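Home Our Work For Offices Desk Care Prices Contact

About Hemulska

Hemulska is a small company that takes care of desks. We clean them, we put them in order, and we help the people who sit at them to keep them so. We work in offices, in shared studios and in some private homes, mostly in Litlow and in the towns along the Dalen road. If your firm has four desks or a hundred, the way we work is the same.

We started as an ordinary cleaning company. In the evenings we vacuumed the floors, emptied the bins and washed the kitchens, and like most cleaners we had a strict rule that we must not touch anything on a desk. So the floor was shining, and the desk above it had the same dust in June as in October. Our customers asked us many times if we could do something with the desks also. At first we said no, as we were afraid to move somebody's papers. Later we understood that this was the work we wanted to do.

Our first customer for desks only was Somero, a company with 104 workplaces on two floors. We made many mistakes there. We put the pens on the wrong side for left-handed people, and one morning we had to find a note with a telephone number which we had put under a lamp. From these mistakes came the method which we still use. Before we touch a desk for the first time, we sit down with the person who uses it and ask what must stay, what may move and what can go away. We write the answers on one card, and the card stays in the drawer. The person can change it whenever he or she likes.

How we work

A normal visit takes 20 minutes for each desk. We begin at the back, near the wall, where the most dust collects, and we come forward to the edge. Everything is lifted, also the keyboard. We turn it over above a cloth, tap it softly and clean between the keys with a dry brush and then a cloth that is only a little damp. We never spray anything on a keyboard. The number keys at the right side usually need more time than the letters, especially with people who do accounts.

Trays are a more difficult question. A tray is a good thing when it has one purpose, for example letters that are waiting for an answer. When it has no purpose, it becomes a place for keys, coins, batteries and old receipts, and after some months its owner is afraid to look in it. We do not empty a tray without permission. We ask the owner to give it a name, and if there is no name to be found, we suggest to take it away for two weeks and see if it is missed.
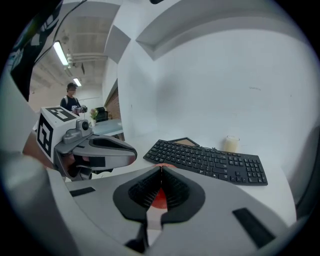

With cups and glasses we are more strict. Our advice is one drink on the desk at a time, standing at the back by the wall and away from the keyboard, where an elbow does not reach it. We wash the cups that we find, but we do not pour out a drink if we are not sure that it is finished – we have learned this also.

White desks are now in most of the offices we visit. They look fresh and they make a room lighter, but they show every ring and every pencil line. For these we use warm water with a little mild soap, and after that a dry cloth. Strong cleaners make the surface dull and we do not bring them with us. For plants in the room we can water them if you wish, and we take off the dry flowers.

Our team and our place

We are a team of nine, and all of us clean desks, also those who answer the telephone. New colleagues work for one month together with an experienced person before they go to a customer alone. Everybody is employed by us directly and paid for the time of travel.

Our storeroom and small office are in Litlow, behind the old weaving hall. You are welcome to visit us there and see the brushes and cloths we use. Last year we took care of 527 desks, and we washed more than 3,000 cloths in our own machines.

If you would like to try, we clean one desk in your office without payment, and you can compare it with the desk beside it. Please write to us through the contact page and tell us how many desks you have and at what hours we can come. We answer every message within two working days.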